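Tischöl Sokusis, dunkel getönt – für Esstische, Arbeitsplatten und alles, was jeden Tag benutzt wird
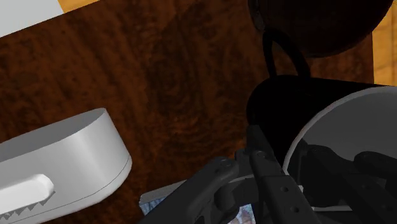 Ich mische dieses Öl jetzt in der dritten Fassung, und mit der bin ich endlich zufrieden. Die erste war zu dünn, die zweite roch wochenlang nach Malkasten (meine Schwester hat ihren Tisch damals auf den Balkon gestellt und im Wohnzimmer auf dem Boden gegessen). Die jetzige zieht ordentlich ein, lässt sich auch von Leuten verarbeiten, die zum ersten Mal einen Lappen in der Hand haben, und riecht zwei, drei Tage lang nach Leinöl und ein bisschen nach Orange. Danach riecht der Tisch wieder nach Tisch.

Sokusis gibt es bei mir in drei Tönen: Natur, Rotbraun und Schwarzbraun. Natur feuert nur an, das heißt, das Holz sieht ungefähr so aus, als hättet ihr es mit einem feuchten Tuch abgewischt. Rotbraun ist der Ton, den die meisten bestellen, und auf Nussbaum finde ich ihn großartig. Auf Fichte würde ich ihn ehrlich gesagt nicht nehmen, da kippt er gern ins Orange. Schwarzbraun ist kräftig, der deckt schon beim ersten Auftrag viel zu und betont alles, was offenporig ist. Auf Eiche wird das richtig dramatisch! Wer es ruhiger mag, mischt Natur und Schwarzbraun eins zu eins, die Töne vertragen sich alle untereinander.

Was ist drin?
Leinöl, Tungöl, etwas Carnaubawachs, Orangenschalenöl als Verdünner, Eisenoxidpigmente (außer bei Natur) und ein bleifreier Trockenstoff. Mehr nicht. Wer auf Zitrusöle allergisch reagiert, sollte die Finger davon lassen oder mir vorher schreiben, ich kann kleine Mengen auch ohne Orangenöl ansetzen. Das wird dann zäher und braucht mehr Geduld beim Einreiben.

Wie weit reicht eine Dose?
Die Probedose hat 125 ml. Für einen Couchtisch oder zwei, drei Hocker kommt ihr damit gut hin, für einen großen Esstisch mit zwei Aufträgen nehmt bitte die Literdose. Durstiges, frisch geschliffenes Holz schluckt beim ersten Mal erstaunlich viel, beim zweiten Mal fast nichts mehr. Bestellt lieber erst die kleine und macht ein Muster auf der Unterseite der Platte. Ich weiß, das will keiner hören, wenn die Schleifmaschine schon wieder im Keller steht, aber der Ton auf dem Etikett kommt von meinem Stück Buche und nicht von eurem Tisch.

So mache ich es
Alte Lack- oder Wachsschichten müssen komplett runter. Ich schleife mit 80, dann 120, dann 150 und höre da auf. Bei getönten Ölen gehe ich nie feiner, sonst ist die Oberfläche so dicht, dass das Pigment nicht mehr hineinkommt und alles fleckig wird. Staub absaugen, dann mit einem kaum feuchten Tuch nachwischen und trocknen lassen.

Die Dose gründlich aufrühren, bis zum Boden, und zwischendurch immer wieder. Die Pigmente setzen sich ab, das ist normal. Dann dünn mit einem Baumwolllappen oder einem weißen Pad auftragen, in Faserrichtung, und eine Viertelstunde warten. Alles, was jetzt noch oben steht, nehmt ihr mit einem trockenen Tuch ab. Wirklich alles! Die meisten Mails, die ich bekomme, handeln von klebrigen Tischen, und fast jeder davon hat einfach zu viel Öl abbekommen. Falls es euch passiert ist: neues Öl sparsam auf ein Pad geben, die klebrige Stelle damit anlösen und sofort trocken abreiben. Das klappt meistens auch nach ein paar Tagen noch.

Am nächsten Tag kommt der zweite Auftrag, noch dünner als der erste. Bei den dunklen Tönen nehme ich dafür gern Natur, dann wird die Farbe nicht tiefer, aber der Schutz besser. Nach einem weiteren Tag könnt ihr vorsichtig Sachen draufstellen, nach zwei Wochen ist das Öl durchgehärtet. Bis dahin bitte keine nassen Gläser, keine Wachstischdecke und keinen heißen Topf.

Und ganz wichtig: Ölgetränkte Lappen können sich von selbst entzünden. Breitet sie einzeln draußen auf Stein aus, bis sie hart sind, oder legt sie in ein Schraubglas mit Wasser. Niemals zusammengeknüllt in den Mülleimer!

Pflege
Im Alltag reicht ein feuchtes Tuch, ab und zu mit etwas milder Seife. Von Mikrofaser und Scheuermilch halte ich bei geöltem Holz gar nichts. Wenn die Platte stumpf aussieht oder Wassertropfen nicht mehr abperlen, einmal hauchdünn mit Natur nachölen. Bei uns in der Küche mache ich das meistens im Oktober, bevor die Heizung richtig läuft, und dann ist bis zum nächsten Herbst Ruhe. Einzelne Wasserränder bekommt man mit einem feinen Schleifvlies und einem Klecks Öl fast immer weg, ohne die ganze Platte anzufassen.

Bei Rotweinflecken bin ich, muss ich zugeben, parteiisch. Auf Schwarzbraun sieht man sie nicht.

Was andere damit gemacht haben
Amancay Aravena hat eine komplette Ladentheke mit Rotbraun geölt und mir danach geschrieben, dass sie beim ersten Auftrag fast aufgegeben hätte, weil alles so streifig aussah: »Am nächsten Morgen war es gleichmäßig, ich hab nur nochmal drübergewischt und den zweiten Gang gemacht.« Das kann ich bestätigen, frisch sieht das Öl oft unruhiger aus als nach dem Trocknen. Also nicht hektisch werden und vor allem nicht nachkippen.

Teodoro Ignacio nimmt Natur für seine Schneidbretter und wollte wissen, ob das in Ordnung ist. Nach dem vollständigen Durchhärten benutze ich meine eigenen Bretter auch so. Die getönten Sorten würde ich auf Schneidflächen nicht verwenden, dort schneidet ihr die Farbschicht ja ständig wieder an.

Passt gut dazu
Das Pad-Set Seto (weiß zum Auftragen, beige zum Auspolieren) und die Holzseife Ondieki, die es auch im Nachfüllbeutel gibt. Den Ballenhalter Orthorpe hatte ich lange im Programm, der ist gerade ausverkauft und kommt erst wieder, wenn meine Drechslerin Zeit hat. Ein altes T-Shirt ohne Aufdruck tut es bis dahin genauso.

Kurz die Daten
Artikelnummer: 2098
Töne: Natur, Rotbraun, Schwarzbraun
Gebinde: 125 ml, 1 Liter
Preis Probedose: 13 Euro inklusive Mehrwertsteuer, Literpreis auf Anfrage
Verarbeitung: ab 15 Grad, gut lüften
Staubtrocken: über Nacht
Durchgehärtet: nach zwei Wochen
Lagerung: kühl, frostfrei, gut verschlossen

Angebrochene Dosen bilden mit der Zeit eine Haut. Die könnt ihr abheben und wegwerfen (ausgebreitet trocknen lassen, siehe oben), das Öl darunter ist weiter brauchbar. Ich fülle Reste immer in kleinere Schraubgläser um, randvoll, dann kommt kaum Luft dran – und schreibt den Ton drauf, im Glas sehen Rotbraun und Schwarzbraun nämlich genau gleich aus.

Versand geht zweimal die Woche raus, Abholung in der Werkstatt ist nach Absprache möglich, am liebsten nachmittags ab 15 Uhr. Wenn ihr unsicher seid, welcher Ton passt, schickt mir ein Foto von eurem Holz bei Tageslicht und schreibt dazu, was vorher drauf war.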